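Search the community Search Clear Popular topics

Storing apples and pears without a cellar
Reading time: 2 min

Posted by Mohsin Butt in Kitchen & Pantry

We moved into a second-floor apartment in April and inherited a share in my uncle's fruit trees, which means a crate of apples and pears lands on us every fall whether we're ready or not. No cellar, no garage, a fridge the size of a shoebox. Last year I put everything in one big bowl on top of the radiator cover (I know) and had soup by the end of the week. Do apples and pears really have to be kept apart? And is the fridge the only option? My wife has offered me some shelf space in the back room, which is the coolest we have.

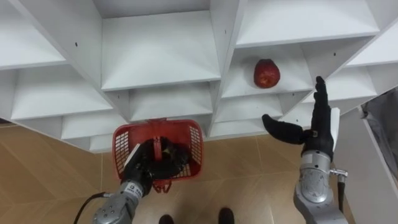 An apple on the cubby shelves.

Areeba Minhas
Your uncle is a generous man or a tired one. Yes, keep them apart if you can. Apples give off ethylene as they ripen, and everything nearby takes the hint. Across the room is plenty for a household crate.

Sort them first. Anything bruised or missing its stem gets eaten this week. The rest should sit in one layer, not touching, out of the sun. Late apples keep longer than early ones, so ask your uncle which trees are which — he will tell you at length. 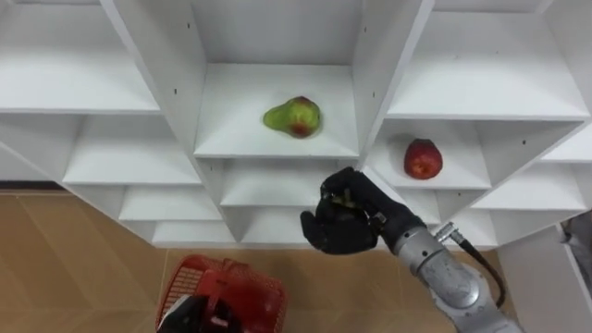 Pears are a separate argument. They ripen from the inside out, so by the time one feels soft all over, the middle has gone to mush. Pick them firm, chill them for a few days, then bring out a few at a time to finish at room temperature. Color won't help you much: a pear like the one on the shelf, light green with a red-orange blush, could be rock hard or perfect, and the blush is mostly a record of where the sun hit it. Press gently next to the stem. If it gives, eat it that day.

If you do use the fridge, put the apples in the drawer in a bag with a few holes, and keep them away from your carrots, which turn bitter in their company.

Gestatel
just eat them faster. we got 21 jars of applesauce out of one crate and I never want to see another apple

Arain
Agree with Areeba on most of it. I'd add newspaper: wrap the good keepers one by one and check them every week or so. I did this faithfully for one winter and then forgot a box behind the coats until spring. The smell was educational.

Contact us | Copyright Marnico Community Help | Back to top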